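Mitmachen bei Godora: 14 Leute mit Lust auf Hüte gesucht

Im November zeigen wir in Flurnel eine Ausstellung über Hüte, die wirklich getragen wurden. Keine Laufstegmodelle, sondern Fischerhüte, Sonnenhüte, Filzhüte mit Schweißrand, Kappen vom Dachboden. 300 Stück sind inzwischen zusammengekommen, und wir freuen uns über jeden einzelnen! Jetzt müssen sie so präsentiert werden, dass man Krone und Krempe gut erkennt, und dafür suchen wir Teilnehmerinnen und Teilnehmer für unsere offenen Werkabende.

Worum es geht: Jeder Hut bekommt seinen Platz in der Ausstellung. Manche liegen flach, andere sitzen auf einem Gestell und werden so lange gedreht und gezupft, bis die Krempe schön fällt. Klingt nach einer Kleinigkeit, aber man kann an einem einzigen weichen Hut eine halbe Stunde hängen bleiben (und will dann gar nicht mehr aufhören). Zum Ausprobieren nehmen wir gern etwas Schlichtes, einen schwarzen Fischerhut mit breiter Krempe zum Beispiel, dazu ein leichtes Gestell aus dünnen Strängen und eine weiße Platte als Unterlage.

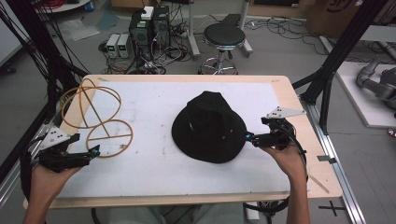 Lucrezia Rinaldi schrieb uns nach dem ersten Abend, sie habe vorher nie darüber nachgedacht, dass ein Hut auch eine Rückseite hat, und stelle ihre eigenen seitdem zu Hause ständig um.

Was du mitbringst:
- ruhige Hände und etwas Geduld mit weichem Stoff
- Zeit an mindestens zwei Werkabenden
- gern einen eigenen Hut mit Geschichte, das ist aber kein Muss

Vorkenntnisse brauchst du nicht. Valentin Aubert zeigt am Anfang, wie man eine zerdrückte Krempe wieder in Form bringt, danach wird zu zweit gearbeitet. Wer lieber schreibt als zupft, hilft bei den Schildchen - auch da ist noch viel zu tun.

Ein Teil des Abends gehört den Gestellen selbst. Uns gefallen die ganz reduzierten am besten: ein flacher Ring, ein Steg quer hindurch, ein schlanker Stab nach oben. So ein Ding nimmt dem Hut nichts weg. Wir probieren aus, welche Höhe zu welcher Krempe passt, und eigene Entwürfe sind ausdrücklich willkommen, auch halbfertige.
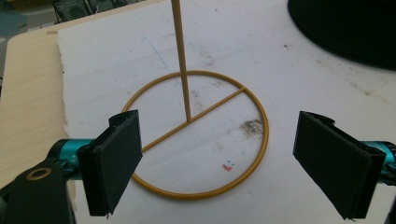
Samuele Carbone wollte wissen, ob schwere Filzhüte auf so schmalen Gestellen nicht kippen, und schlug vor, für sie eine eigene Reihe mit breiteren Füßen zu planen.

Den Vorschlag haben wir sofort aufgenommen. Wer also gern tüftelt, ist bei Samueles Reihe genau richtig!

Was wir bieten: Material, Tee, ein Abendessen am langen Tisch und deinen Namen im Begleitheft, wenn du magst. Die Teilnahme ist kostenlos. Fahrtkosten innerhalb der Region erstatten wir gegen Beleg.

Melde dich bis Sonntag, 14. Juli 2024 mit ein paar Zeilen bei Doaa Tazi. Ein Lebenslauf ist nicht nötig, schreib uns lieber, welchen Hut du nie weggeben würdest. Die Termine der Werkabende schicken wir mit der Zusage.

Weitere Aufrufe
Hikia sucht Stimmen für den Audioguide
Schildchen schreiben mit Arturo Cirillo
Handschuhe und Schals: Leihgaben gesucht
Sammlung Zanetti: Hilfe beim Auspacken

Kontakt | © Godora, Flurnel | Nach oben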